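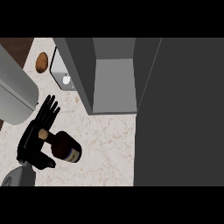

Dultden, August

Notes from the open day at Werkis, written the same evening so that I do not forget. Please correct me if you were also there and saw it differently.

I arrived at 13:00 and went first to the simulation room. The kitchen demo is the one we came for. It is all rendered, no hardware, and the visitors watch it on a big screen. The task is to pick up a wine bottle from the counter and bring it to the open compartment of the gray cabinet. The robot model has two arms, but in this view you get only one of them.

The hand is the Valtonen model, with many fingers. I asked which grasp they prefer for bottles. The answer was that they allow both, a grasp at the neck and a grasp at the lower body, and the policy chooses. The neck grasp looks risky to me, because the bottle lies at a diagonal and the weight is far from the palm. The body grasp covers a good part of the label. For us this matters, as our Cokent samples must be read by a camera after the pick. 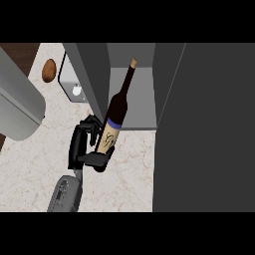
Body grasp, bottle near upright, cork in front of the compartment.

Numbers I wrote down from the talk: 1,205 simulated episodes for this kitchen, 600 of them with the bottle. They did not say how many were successful, and I did not insist. I should ask by mail.

Other things on the counter are a potato and a silver item with an apple mark. They are distractors, as I understood. I asked if they are moved between episodes and the reply was "sometimes" – not very useful for us.

Contact between the fingers and the glass is still the weak point, they said so openly. Friction is one fixed value for the whole bottle, label and glass the same. We had the same problem in spring with the small jars.

To do:
– ask for the friction settings and the success rate
– try a neck grasp in our own scene, 2 bottle sizes
– check if our cabinet model has the same opening height, I forgot to measure theirs

The second talk was about conveyor sorting. I left before the end to catch the bus.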